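# Zasier bin cell

The **Zasier bin cell** is a small robot picking station built around a single arm and one deep gray bin. It is kept at the Momthorpe workshop, where it is used for trying out ways of lifting loose, oddly shaped things from a container and putting them down again. The name comes from the Zasier bench, the light wooden table the cell was first laid out on, and people at the workshop tend to use "the Zasier" for the table, the bin and the arm all together, which can confuse newcomers a little.

## Layout

The bin sits on the tabletop within easy reach of the arm, with its open side up. Spring clamps hold it at the sides, and this simple arrangement has lasted longer than any of the cleverer ones that were tried before it. Bolted brackets kept the bin beautifully still, but changing it over took 15 minutes, and the people doing the changing grew tired of hunting for the right wrench! With clamps the same job is done in a moment or two, and the only real care needed is to press the bin back against its pencil marks before letting go of the handles.

The gripper hangs from the end of the arm and is fed with air through thin tubes and push-in fittings. Power and signal cables run along the outside of the arm in a loop, left generous enough that the wrist can turn fully both ways without pulling.

## Setting up

Setting up begins with the bin and works outward from there. The clamps are checked by hand, the arm is brought slowly to a point over each corner in turn, and the four readings are compared with the ones in the cell's notebook (a fat, friendly old thing with a good many coffee rings in it). If any corner has drifted, the bin is moved and the round is made again. The floor height is then taken with the finger lowered at 10 percent speed, and it is usual to stop a hair short and let the last bit of travel be entered by hand.

Objects go in last. The Boateng set, a mixed box of household pieces and toy foods, is the usual choice, partly because it has clear, shiny and dull things in it, and clear things are well known for giving depth cameras a hard time.

## Upkeep

Most of the looking after is gentle, regular work. The cable loop is felt along its whole length for flat spots, and the air fittings are listened to with the pump running and the arm still. A fitting that hisses is pulled, trimmed back to clean tube and pushed home again. The finger is taken off and its screws retightened every 196 hours of running, an interval carried over from the older Ovside cell and never changed.

The bin floor scuffs with use, and its marks are left alone unless they begin to upset the vision software. One floor had served for 1,197 picks when it was last noted down.

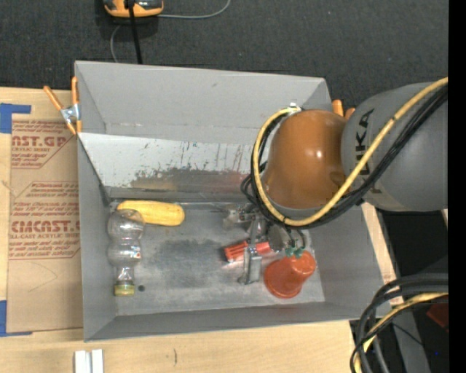
*Momthorpe, 12/19/20.* The arm is down in the bin, its metal finger standing close to the floor with a cup-like orange piece on one side and a clear bottle with a yellow-green cap farther off. The yellow cable makes its loop around the orange-brown joint housing, with the black bundle following the same path, and this stretch is the first place to feel for wear. The scrapes and specks on the whitish sloped panel at the far side are the sort of marking the notebook asks to have written up before a bin is swapped.

## Later changes

A second bin was added to the stores the following March, so that one could be cleaned while the other was in use. The corner readings are now kept separately for each.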